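Workshop notebook, Pluvdale bench, June

Damp meter comparison, continued

Started at 9 with the Tremer meter, as the Vestergaard one was still on charge. Same set of offcuts as last time: beech, ash, a bit of old pine skirting and the two pieces of maple from the back of the rack. All had been in the drying cupboard overnight with the door shut.

The Tremer reads low on beech again. I cleaned the pins with wire wool and tried a second face, which made no difference. Cosimo Testa thinks the species setting is wrong and that the one marked hardwood B is the one to use. Tried it. Closer, but ash then comes out too high. I have gone back to the default setting and written the correction on the inside of the lid in pencil.

Oven weights

Sample 1 went in at 967 g. It had been cut from the wider board, so it is heavier than the rest and will take longer. Weigh it first thing and again after lunch, and stop when two readings agree. Please don't open the oven in between - the last batch lost most of a day that way.

The balance drifts if the extractor is running. Switch it off, wait for the display to settle, then write the figure down. I have crossed out two readings from the previous page for this reason and left them legible.

Finish on small ware

Trimitz sent the second tin of oil, thinner than the first and paler. Put on one coat with a cloth, wiped off after 25 minutes, and left the pieces on the slatted shelf. The end grain took it very fast. The spoon blanks still feel rough after the first coat and want a light rub down with the grey pad before the second.

Running total for the oil trial is now 3,478 g of timber treated, counting the pieces from the first tin. I have not included the bowl with the split rim.

We also need to settle what shapes go in the washing test. Spoons and spatulas are easy to hang. Thin tapered pieces are harder, as they roll off the shelf and the oil pools on the underside. Cosimo suggests storing them upright in a pot, the way chopsticks are kept in a kitchen, with the thick ends down. I would rather try a drilled block first, so that they don't touch one another while the coat is soft.
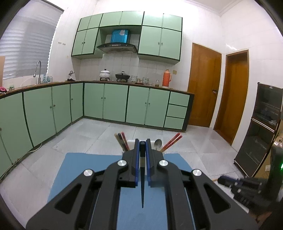

To do

Drill the block, holes a loose fit on the thick end.
Order more pins for the Tremer.
Ask Vestergaard whether their calibration piece can be read across the grain.
Move the drying cupboard away from the outside wall - the left side is always behind the right.
Second coat of oil on everything except the maple.
Sample 1 back on the balance before anyone starts the extractor.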